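Come and teach our robots around the house – paid sessions in Fovmont

Zurneck is looking for patient, good-humored people to help us gather examples for a robot that is learning to do everyday chores. You don't need a technical background, and most of the people who have done well with us never had one. If you can set a table, put the groceries away and tidy up after a long afternoon without losing your temper, you already know most of what we want the robot to learn from you.

The work goes like this. You wear a headset and a pair of tracked gloves, and the robot's hands follow yours. You are given a short task on a card – bring the basket over to the sofa, say, or sort the peppers from the cucumbers – and you do it at your own pace while the system records how it went. Then you reset the room a little differently and go again. We call each run an episode, and our Plamura collection needs 211 more of them before the end of September.
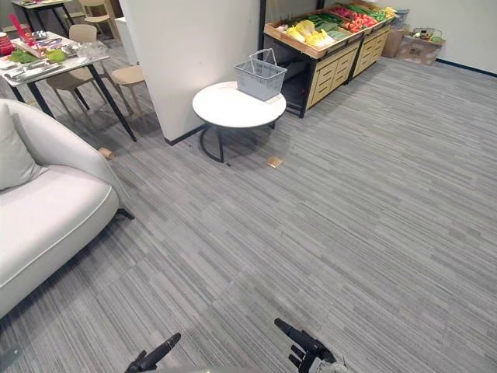
Sessions are held in our practice rooms on Laing Street and last 2 hours, with a proper break in the middle and coffee whenever you like. We ask for 5 sessions from each person, spread over as many weeks as suits you. The first one is all training, and it is paid at the same rate as the rest. Please don't worry if you feel clumsy to begin with! Everyone grabs at thin air for a while, and a fumbled pickup that you recover from is every bit as welcome in the recordings as a perfect one.

You should be 18 or older, comfortable on your feet for stretches of half an hour, and able to read the task cards in English. Glasses are fine under the headset. If you are prone to motion sickness, do mention it when you write, and we can start you on shorter runs to see how you get on. Left-handed people are especially welcome, as we have far too few of them so far.

We record the robot's camera view and the movement of its joints, along with your hand movements. Your face and voice are left out, and you will get the full consent form to read at home before your first visit.

To apply, send us a few lines through the contact form on the Zurneck site with "Plamura sessions" in the subject line, and tell us whether mornings or afternoons are better for you. Afternoon sessions start at 2.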